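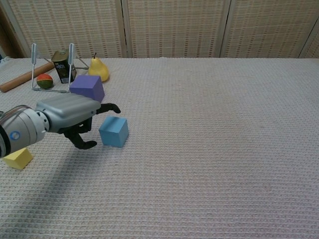 Switching the dining room over to cloth napkins

2024-02-10

We stopped buying paper napkins last April. I had been meaning to write up how it went, and a cousin asked me about it this week, so I'm finally doing it.

The reason was mostly money. We were going through a pack of 200 every few weeks, more when the kids had friends over. They also take up a whole shelf in a kitchen that doesn't have shelves to give away. I'm not going to claim we saved the planet.

I bought the first set from Tristus, 17 napkins sold as a clearance bundle, which is an odd number but the price was good. They were a cotton and polyester mix. They came out of the wash looking nice and they did not absorb anything. If you spilled water and put one on it, the water moved to another part of the table. I used them for a month and then cut them up for dusting, which they turned out to be fine at.

The second try was better. Orysia Demchenko, who runs the fabric stall at the Lustgate market, sold me a length of plain cotton and told me to wash it twice before cutting. I washed it once. The first four napkins shrank after I hemmed them and are now closer to rhombuses. We still use them. After that I washed the rest of the fabric the second time and the others stayed square.

For hemming I folded the edge over a quarter inch, pressed it, folded it again, and ran a straight stitch. My corners are bulky. There is a way to miter them and I have watched two videos about it and still do them the lazy way. If you have a serger you can skip all of that.

Laundry has been less trouble than I expected. We keep a small bin by the back door and the napkins go in with the towels. Warm water, no fabric softener -- softener was part of why the dish towels had stopped drying dishes, too. Tomato sauce comes out if you rinse it under cold water the same night. Turmeric does not come out. I have 5 napkins with yellow on them and they get put out when it's just us.

Everybody has their own color of thread on the hem so a napkin can last a couple of meals. My younger one picked orange and has since changed her mind, but I'm not picking out that stitching.

People ask about guests. At Thanksgiving I used the good linen ones that came from my mother-in-law, made by Boiko, and I ironed them. That took most of an evening and I won't do it again. At Christmas I folded them straight from the dryer and nobody said a word.

I do still keep one pack of paper napkins in the car and another for barbecue. I tried cloth with ribs once -- never again.

The next thing is a runner for the sideboard. I have a remnant that's nearly long enough, and I would like to add a band of something darker at each end to make up the difference. If anyone has a good way to keep a pieced runner from puckering at the seam, leave me a comment. I've tried pinning more and it still puckers.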